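Drostdale Shared Workshop – Arm Cell Inspection, Bench 5
Inspector: Ettore D'Amico
Month: November

1. Base bolts tight – Pass.
2. Emergency stop within reach of operator – Pass.
3. Fingers rest on top of cloth – Pass. Force limit left at 50 percent.

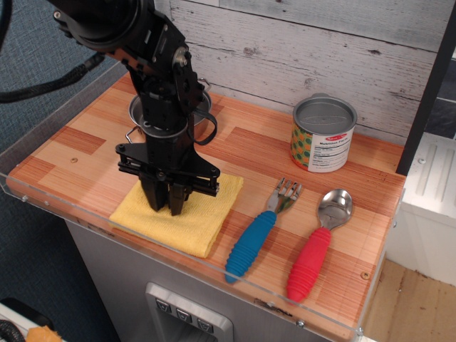
Photo: E. D'Amico / Drostdale Shared Workshop

4. Cable strap clear of elbow – Monitor. Recheck after 400 cycles.
5. Guard lip screws – Pass.
6. Pot and utensils kept outside the cloth test path – Action required before the next run.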